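Teaching the Isura Kit Its First Pick-and-Place

Last updated in February by Troels Holst, Wekudcombe

The Isura arm kit from Bisero costs $3,278 if you buy it from them directly, and the manual that comes with it runs to two pages, one of which is the warranty. I have now set up the kit three times. What follows is the part between "plug in arm" and "enjoy," which the manual covers with an arrow.

Before you start

Update Sanna, the teaching software, before you connect anything. The version on the included stick will find the arm, greet it warmly and then refuse to move it. Allow most of an evening for the download.

Clear the table. The kit will happily learn that your coffee mug is part of the job.

Set up the work area

Put down a mat with a dull surface. Sanna is easily confused by shine, and a bare white tabletop gave me position errors that came and went with the sun. Felt is fine. Push the mat well inside the arm's reach, then pull it a little closer than the reach diagram says you need to. The diagram is an optimist.

Pick one object and one target. Bread and a plate are good for this: a roll is light, cheap, and never the same shape twice, so you find out quickly whether the grip settings are any use. Leave a gap between the two. If they touch, Sanna outlines them as a single item and tries to lift your dinnerware.

Record the move

1. Open a new task and set the speed to Slow. Slow is still faster than you'd like.
2. Bring the hand in above the object, with the fingers open, and save that as Approach.
3. Lower it, close until the fingers touch, and save Grip. Start the force at 2 and go up from there. At 3 you are making breadcrumbs.
4. Lift straight up before you go sideways, and save Lift. Skip this and the plate goes with you.
5. Move over the plate, lower, open, save Release.
6. Press Learn and go do something else -- it needs some 3,000 practice steps in the simulator, and watching the bar doesn't help.

Croissant and plate, on the gray mat:
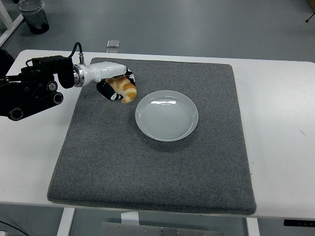
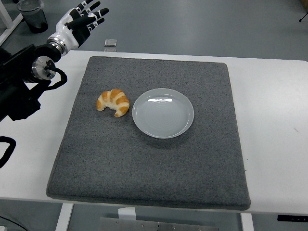 Run the task ten times before you change any settings. One bad run means very little, and Sanna keeps only the last set of values, so a panicked adjustment at run two will cost you the good ones. Export the task file first. The button is under Help, for reasons Bisero has kept to itself.

If the arm stops with error E4, a cable is pulling at the wrist. Give it more slack and restart from Approach.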